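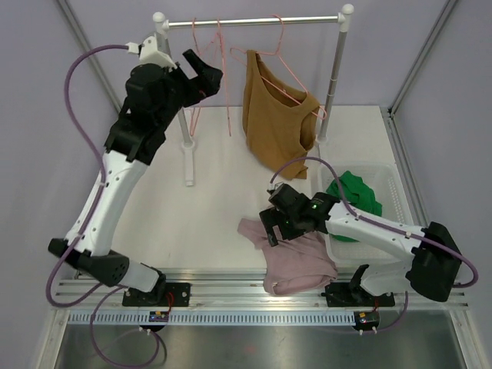
How to hang tank tops and light knits so they stay on the hanger

By Si-woo Byun

I love a small clothes rail. Give me one short bar, a few wire hangers and a heap of tops and I'm happy for the whole evening! Over the years I've tried most ways of getting slippery, stretchy, strappy things to stay up, and these are the ones I still use.

What you need

A freestanding rail (mine is the Asola, the low one, and I've seen the Wodo do just as well)
Thin wire hangers
A clear flat surface, bigger than you think
A basket for anything that isn't going on the rail

Step 1. Put the empty hangers up first

Hook them all on before you touch a single top, with the hooks facing the same way. It feels backwards if you're used to holding the hanger in one hand and the clothes in the other, but try it with a short rail and you'll see how much quicker it goes. Leave a good hand's width between them.

Step 2. Spread the pile out

Tip everything on to the table and pull it apart until each piece has its own patch. They can stay crumpled for now. All you want is to be able to pick up one thing without dragging up two more (mauve and mustard cling together like old friends in my house). 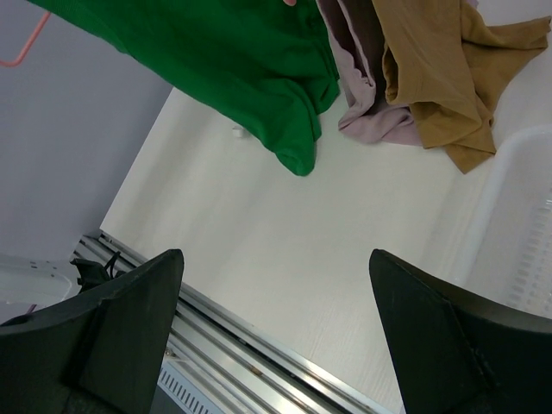 Issue 14

I like to sort by stretch at this point, and colour can wait. Anything with a knit texture, such as a green jumper, goes to one side, and the plain light tops go to the other. Knits that are heavy enough to pull their own shoulders out of shape are better folded, so be strict with yourself here!

Step 3. Find the shoulders

Pick the top up by its two straps or shoulder seams and give it one gentle shake. If you can't find the shoulders, find the hem instead, let the whole thing dangle upside down for a second, then turn it over. Check which side is the front while you're there. I've hung whole rows back to front and only noticed the next morning.

Step 4. One arm, then the other

Slide one strap over the far arm of the hanger, right down to the end, then bring the near strap across. Doing the far side first means you're never reaching through the top to fix it. With a sleeveless top the straps should sit out towards the tips of the hanger. If one arm is poking out a long way at the shoulder, lift the strap and shift the fabric along until both sides match.

Step 5. Smooth from the top down

Run your hands down the sides and let go at the hem. On a low rail, long tops may bunch up at the bottom. Raise the bar if yours adjusts (the Levine does, it's lovely), or fold the top over the bottom wire of the hanger as you would a pair of trousers.

Step 6. Stop the slipping

Wind an elastic band twice round each end of the hanger. I bought a bag of 600 in May and I expect it to see me out. The padded Tikkanen covers are gentler on very fine straps, though they do take up room on the bar.

Step 7. Work outwards from the middle

Fill the middle hanger, then go left and right in turn, so a light rail doesn't lean. Whatever is left goes in the basket until there's space.

Next issue: scarves, belts and the awful wraparound cardigan.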